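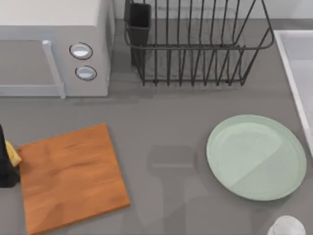
Chapter 4
Gathering Examples in a Simulated Kitchen

By the time you reach this chapter you will have a fair idea of what a learning system does with examples once it has them, and you may well be wondering where all those examples come from. The short answer is that somebody sits down and makes them, one after another, usually with a mug of tea going cold beside the keyboard. The longer answer will keep us busy for the next few sections, and I hope you'll find it as absorbing as I do!

Our worked project is called Drovine. It is a kitchen counter that exists only inside a computer, and a person steers the simulated arm through a small household job while the software keeps a record of every movement. One complete run is called an episode. Polyxeni Fragkou, who built the first Drovine collection, gathered 400 episodes of her own before handing the controls to anyone else, and her notes (which she has kindly let me raid throughout) are full of remarks about gripping things too early.

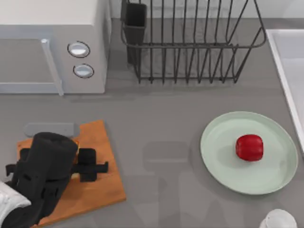 Figure 4.1 The gripper at work over the cutting board, with a red item on the plate.

Notice how much depends on the choice of viewpoint. From above, the arm can hide the very thing it is handling, and a learner that has only this view must make do with the patches that show. For that reason we store a second, closer view alongside it, matched moment by moment, and we'll look at how the matching is done in section 4.2.
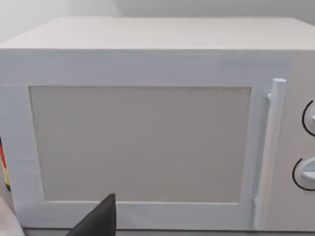
4.1 Deciding what counts as one episode

Before recording anything, write down where an episode begins and where it ends. It sounds a fussy thing to do, I know, but two people left to themselves will seldom choose the same moment to press stop.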